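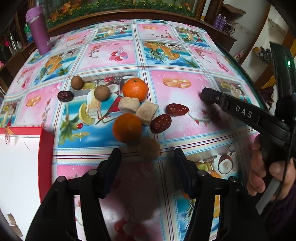 Page last changed: 20/05/2018

Part two: Getting your own Bratach server going

Right, so you've got the game patched and the Kwok launcher signed in (if you haven't, go back to part one and do that first, I'll wait). In this part I'll take you through setting up a private server for you and your mates, loading the Ulholm map on it and getting everybody through the door. It's a lovely evening's fiddling, and the first time I saw a friend's little banner pop up on my own map I was far too pleased with myself!

I run mine on an old desktop under the stairs. You can run yours on the same machine you play on, but expect the odd stutter when the weather changes in game, especially if you've got the snow turned up.

What you need

The Bratach server files, which come free with the game (look under Tools in the Kwok launcher, not under Games, where I spent ages looking).
Grunlow, the add-on loader, any version from February onwards. Older ones will start but won't see the Ulholm map at all.
A bit of disk space. Saves get big if you never clear them out, and I never do.
The password for your router. It's probably on a sticker.

Installing the server

1. Close the game completely. Check the tray by the clock as well, as the launcher likes to hang about down there.

2. In the Kwok launcher, open Tools, pick Bratach Server and press Install. Put it in its own folder, somewhere short and simple on the drive. I keep mine in a folder called bserver.

3. Run the server once, with nothing changed. A black window opens and fills up with text. Leave it alone until you see the line "World ready", then type quit and press Enter. This first run makes the settings files you'll be editing in a minute.

Caution: please type quit, don't just close the window with the cross. The server saves on the way out, and if you kill it halfway you can end up with a world that loads with no ground in it. I've done this to Thodoris Manolakis's castle and I still hear about it.

4. Unzip Grunlow into the same folder. When it asks about replacing files, say yes to all of them.

5. Drop the Ulholm map file into the folder called addons. Leave it zipped up! Grunlow reads it as it is, and it gets very confused if you unpack it.

Changing the settings

Open the file settings.txt in Notepad or whatever you like to write in. It looks like a lot, but most of it you can ignore. These are the lines I change:

servername: whatever you want people to see in the list. Keep it to letters and spaces, as apostrophes turn into gibberish.

password: set one, even if you think no one will find you.

maxplayers: this comes set to 2, which is a funny choice for a game about clans. I have ours on 6 and it runs happily. You can go higher, but on Ulholm the ferry gets crowded and people start falling off the back of it.

map: type ulholm, all small letters.

autosave: the number here is minutes, and I use 30. Every save makes a little hiccup for everyone playing, so if you set it very low you'll feel it in a fight.

keepsaves: how many old saves to hang on to before it starts deleting them. Mine says 200 and I wouldn't go copying me unless you've got a drive going spare.

Save the file, then have a quick look at its name. Notepad sometimes sticks an extra .txt on the end, and then the server goes off and makes itself a fresh one and you wonder why none of your changes have worked.

Letting people in

6. Start the server again and wait for "World ready". With Ulholm loaded it takes a good bit longer than the plain map, so go and put the kettle on.

7. Log in to your router and find the page for port forwarding. Every router calls it something different (mine says "Gaming and Applications"). The port number to put in is printed near the top of the black window when the server starts, so copy it from there.

8. If Windows asks whether to let the server through the firewall, tick the private box and press Allow. If you missed the question, you'll find it again under Allowed apps in the firewall settings.

9. Start the game, choose Join, then Favourites, then Add, and put in your own address. If the server's on the same computer as the game, type localhost instead.

10. Send your friends the address and the password. They need the Ulholm map too, in their own addons folder, and it has to be the same version as yours.

Note: if somebody gets in and sees the sea but no island, they've got the wrong version of the map. Get them to delete it and fetch it again, that has cured it every time for us.

Making yourself the boss

You'll want to be able to kick people, change the weather and so on. Join your server once as a player, then quit. In the folder called players there'll be a file with your name on it. Open it, change rank: guest to rank: warden, save it, and restart the server. When you next join, press the F6 key and you'll get the warden's menu.

Be a bit careful with the Reset Region button in there. It sits right under Clear Fog and it doesn't ask if you're sure.

Divina Dela Peña wrote the part of Grunlow that does the ranks, and she kindly went over this section for me and put me right about the restart. I used to tell people it wasn't needed, so if you followed the old version of this page and your menu never turned up, sorry! Restart and it should be there.

Backing up

Copy the whole folder called worlds to somewhere else before you change anything big, and always before a game patch. Stop the server first. Putting a world back is the same thing in reverse: stop the server, rename the broken folder to something like worlds_old, and copy the good one in.

Part three covers clan banners and how to get your own pictures on to them.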